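What we've been up to: teaching Lirkero to find a corner

G'day all. It's my turn to write the software bit again, and since I spent most of October staring at black cloth, you're getting black cloth.

For anyone who skipped the last issue, Lirkero is our grasp planner. It takes the wrist camera feed, picks a spot on a piece of fabric and tells the arm how to come in on it. It was pretty happy with tea towels. Then Witold Ostrowski swapped in dark fabric, and the whole thing fell in a heap.

The trouble was shadows. Our old segmenter worked mostly on brightness, so a black panel and the soft shadow beside it came out as one big blob, and the planner would cheerfully send the fingers off to pinch a bit of bare table. I went through 199 logged attempts over a few cups of tea and most of the misses had that same look about them. The fingers are black too, so near the end of an approach the mask would sometimes swallow a fingertip as well (my favourite bug of the year, I was quite sad to fix it).

So there are two changes in the new build. The first is that the segmenter now looks at texture as well as brightness. Wood grain carries on straight through a shadow, and cloth doesn't have any, so that's a cheap and very handy cue! The second is a finger mask worked out from the gripper opening, which gets subtracted before anything else runs. I retrained on around 1215 hand-labelled frames. Lawal Nwankwo did the lion's share of the labelling and has asked never to see another hem.

The frame I keep pinned above my desk is one where the corner sits between the two fingertips, a fair bit nearer the left one. The old planner would close anyway and hope. The new one works out the sideways offset and shuffles across first, in steps of 5 mm or less, checking the mask again after each one. It's slower, and you'll notice it if you're watching, but I'd much sooner wait.

One thing still bugging me is fingertip wear. The finger mask assumes a nice clean outline, and a flap of peeling tape or film on the right tip is well outside it, so the segmenter has to decide what on earth that is. At the moment it says "cloth" more often than I'd like.

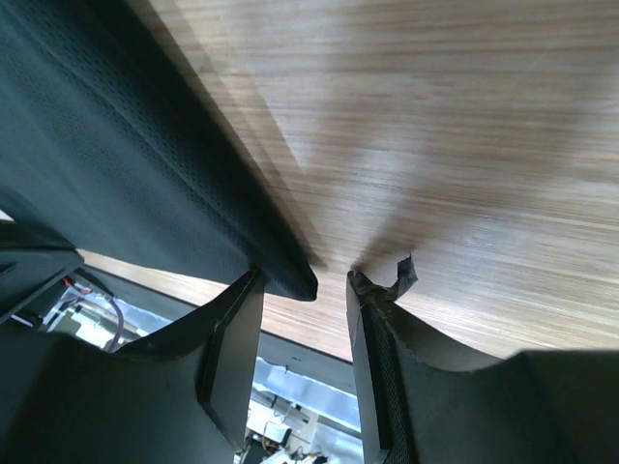 Coming up next

I'm adding a quick self-check at start-up that compares the real finger outline with the model and grumbles if they don't match. Witold wants it to refuse to run altogether. I reckon a warning will do, so we'll argue about it over lunch.

Gurkodance, our replay viewer, is also getting a proper scrub bar and side-by-side masks. If you've got a log that breaks it, send it my way.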